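Gromidetti Community Rooms
Progress report to the Urent Small Grants Fund
Period ending September

2. Refreshment point, activity room

The grant of £2000 was awarded for the improvement of the activity room, of which £800 was allocated to refreshments and storage. The room is used by 19 registered families and by the Sitthichai movement class. Until this period, cold drinks were carried up from the ground-floor kitchen before each session.

A small black glass-fronted fridge now stands against the white wall, in front of the ledge. The ledge continues to be used for bags and cloths. Assorted coloured items are held in a clear plastic bin on the floor to the right.
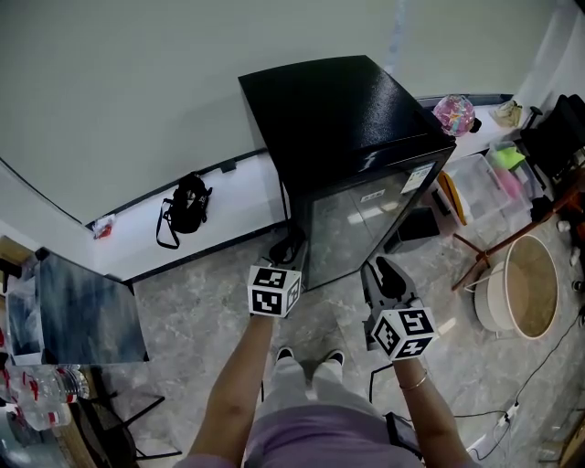 Stelios Tzavaras has asked that the ledge be kept for bags alone and that hooks be fitted for everything else, as parents arriving for the second session find little space left. The request has been noted and a price for hooks will be sought from Kamex. The trailing cable and power strip on the floor to the right have been added to the list of outstanding safety matters, and a fixed cover is proposed.

Stocking of the fridge is at an early stage. It has two wire shelves, with space beneath them in which a bottle can stand upright. The glass door allows the contents to be checked without opening it. Families have been invited to bring their own drinks, labelled with a surname, and to remove them at the end of the session. 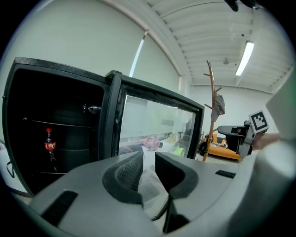
Could water and milk be given priority over fizzy drinks, Ysaline Rey wrote in response to the draft of this section, and could the lower part be set aside for the children's bottles? Both points are accepted in principle. A short notice on use of the fridge will be put up once the wording is agreed.

Work remaining under this heading: cable cover, hooks, notice. No additional funding is requested for these items.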